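Small press Stillton to publish history of the town ferry in November

A new book about the river ferry at Uta will come out in November from Stillton, the small publisher in the same town. The book is called The Last Crossing and it is written by Byung-chul Kang, who taught history at the secondary school in Uta for 17 years and retired from it last spring.

The book tells the story of the ferry from its first license until the bridge was opened and the boats were sold. It has 292 pages, with two maps and a long section of notes at the end. The first printing will be 500 copies. Stillton says that it will print more if the shops ask for them, but that it prefers to begin with a number it can store in its own building.

Mr. Kang started to collect material when a former student brought him a box of old ticket books. The tickets had been kept by the family of a ferryman named Jang, and on the back of many of them the man had written short remarks about the weather, the water level and the passengers. Some remarks are only one word. Others fill the whole ticket and continue on the next one.
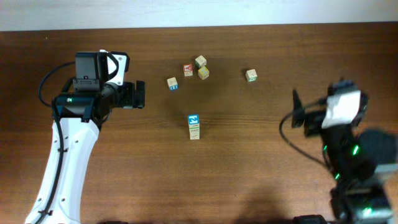

The ferryman's notes became the center of the book. Each chapter opens with one of them, and after it Mr. Kang explains what was happening in the town in that season. There is a chapter about the two winters when the river froze and people walked across, which was forbidden but very common. Another chapter is about the market women, who had the right to cross free of charge before sunrise and who defended this right in court when the ferry company tried to end it.

"I wanted first to write only an article," Mr. Kang said at the presentation of the autumn list. "But the notes of Mr. Jang were so lively that I could not leave most of them in the box. After one year I had to tell my wife that it was a book."

He read from the chapter about the court case, and afterward he answered questions from the audience. Several people asked about the fate of the boats. According to Mr. Kang, one was used as a floating store for fishing nets, and of the other he found no trace after it was sold down the river. He asked anyone who has photographs or letters to write to him through the publisher, as there is still time to add a page or two before the printing.

Stillton publishes mostly local history and walking guides. The Last Crossing is its largest title so far, and the first one with a full index. The editing took longer than planned, partly because the spelling of place names on the tickets is not regular. The publisher decided to keep the old spellings in the quotations and to give the modern ones in the notes.

The cover shows a drawing of the landing place, made from a postcard in the author's own collection. The book will be a paperback. A hardcover edition is not planned at this time.

Readers outside the region will be able to order it through the distributor Sutisix, which took over the Stillton catalog this year. In Uta it will be sold at the bookshop on the market square and at the front desk of the town library. Orders placed before the publication date will be sent out first, and copies signed by the author can be requested on the order form.

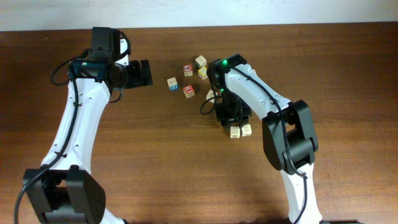
Alphabet blocks on a wooden table, with two robot arms.

A reading for the public is planned in the library in the week of publication, starting at 7 p.m. Entrance is free, but the room is small and the library asks visitors to reserve a seat at the desk. Mr. Kang will bring part of the ticket collection, and visitors may look at it after the reading. The family has agreed that the tickets will later go to the town archive, where they will be kept together with the papers of the ferry company.

Mr. Kang is now working on a shorter text about the building of the bridge. Stillton has not yet given a date for it.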